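Learning to Insert a Two-Prong Plug in Simulation with a Wrist Camera
Project report, Roltetti course in robot learning

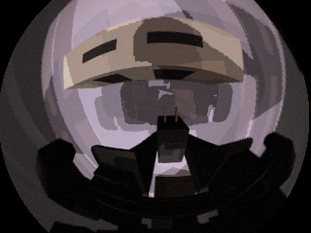
Darcy Hoani

1. Goal of the project

The task in my project is to put a plug with two prongs into a block with slots. I wanted to know if a policy can learn this only from the wide-angle wrist view in simulation, without force readings. In this view the gripper stays at the bottom with the plug between its fingers, and the long beige block is seen curved by the lens.

2. Method

I recorded 300 demonstrations in the Celtlow simulator by teleoperation during July. The start position of the gripper was changed each time, and also the direction of the light. The policy receives the picture and the joint positions, and it gives the next 20 motions. I trained it with behavior cloning. The first training took over 19 hours, so for the later ones I made the pictures smaller.

3. Results

I compared two versions. Version A was trained with the same light in all demonstrations, and version B with changing light. Version A often stopped before the block when a shadow covered the slot. Version B was better in this case, but it still made errors in the angle of the prongs. The gripper came to the correct place and then pushed with the plug a little turned. I think the reason is that the prongs are very thin in the picture, and after making it smaller they are only a few pixels wide.

4. Problems and next steps

I lost 6 days because the camera pose in my settings file was not the same as in the recordings. For the next step I would like to cut out the middle part of the picture and give it to the network in full size. I did not test on a real arm.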